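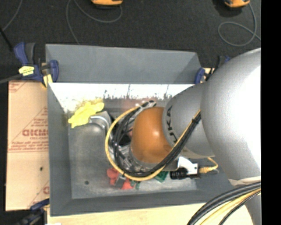
April 2018

The sourdough starter is nine weeks dead and I have finally admitted it out loud, to my sister, who laughed for longer than I felt the situation called for. She then asked what I planned to do with the flour. There is a lot of flour. I bought it in November, when I was still a person who was going to bake every weekend, and it has sat in the hall closet ever since, next to the vacuum cleaner, judging me through two layers of paper. On top of that there is the dough tub, a gray rectangular thing with a floor as scuffed as the bin under that big KUKA arm, although mine got that way from me going at it with a metal scraper after the instructions said plastic. I washed it tonight and put it on the shelf. I did not throw it out. I noticed myself not throwing it out.

So, bread. I would like to get down what went wrong while I can still remember it, before I start telling people it was the climate in this apartment.

It began at Skindthorpe, at the Saturday-market sort of bakery they have behind the old post office, where I ate a slice of rye so good that I stood in the parking lot and finished the entire loaf, with no butter, in a light rain. A loaf there costs 8 dollars. I did some arithmetic in the car and decided that a sensible adult would learn to make it at home and save a fortune. I have since spent 400 dollars on learning to make it at home. That includes the cast iron pot, the scale, the other scale, a proofing basket, a second proofing basket because the first one grew something, and a curved blade on a stick for cutting patterns into the top. I cut a wheat stalk into the top of my third loaf. It came out of the oven looking like a fish skeleton.

The pot is a Paulík and I will say nothing against the pot. It weighs as much as a toddler and it will outlive me. My sister has already asked for it.

I got the starter going from a packet that came in the mail from Kindedon, with a leaflet full of encouragement. The leaflet told me to give it a name. I refused, on principle, and then spent the whole winter calling it "the guy," as in "I can't stay late, I have to feed the guy." I think people at work believed I had taken in a lodger. For a while he was terrific. He doubled by lunchtime. He smelled like green apples and once he got out of his jar overnight and went down the front of the cabinet, and I scraped him up with a spatula and was secretly proud.

The bread itself was another matter. Loaf one could have been used to chock a truck. Loaf two had a tunnel through the middle big enough to lose a spoonful of jam in, which I did, into my sleeve. I read everything. I joined a message board where people discuss crumb the way other people discuss their divorces. They were kind to me and they all said it was underproofed. I let the next one go longer and they all said it was overproofed. I posted the same loaf again from the other side and got two opinions on each.

There was a good one. I should be fair about this. In the middle of January, with no idea what I had done differently, I took the lid off and there it was, tall and brown with a crust that crackled when it sat on the rack. I had written nothing down. I had been keeping careful notes on every single loaf, water and flour and hours, and that evening I was on the phone arguing with the gas company and did the whole thing with my left hand. I ate half of it standing up and took the rest to work wrapped in a dish towel, and made a big show of being casual about it. I made 17 loaves altogether and that is the one people will hear about at my funeral.

After that I tried to do it again on purpose and it all got grim. I turned the heat up for him. I put him on top of the refrigerator, then in the oven with only the light on, and one morning I preheated the oven with him still in it. He survived that, or a tablespoon of him did, from the middle. I think it broke something between us all the same. Then came the trip to see Mom, and I was supposed to put him in the refrigerator and I left him on the counter, and when I got back there was a pink streak. I looked up pink. You are not meant to negotiate with pink.

The jar is clean now and has pens in it.

What I am left with is a bag and a half of flour, the big one 50 pounds when new and not much lighter today, and the upper arms of someone who has lifted it. My sister suggests pancakes. I did make pancakes on the spot, to show willing, and used baking powder from the Ernent, the corner store, a can that cost less than a bus ride and worked the first time in ten minutes without needing to be loved. I had four of them with the last of the plum jam. They were very nice. I was a little bit offended.

I looked at the Kindedon website before bed, only to see what a packet costs these days. It has gone up a dollar — still cheap, if you don't count all the rest of it. I have put one in the cart and left it there. I need to buy light bulbs tomorrow anyway, and call Mom back about the curtains, and find out whether flour can go off in a closet.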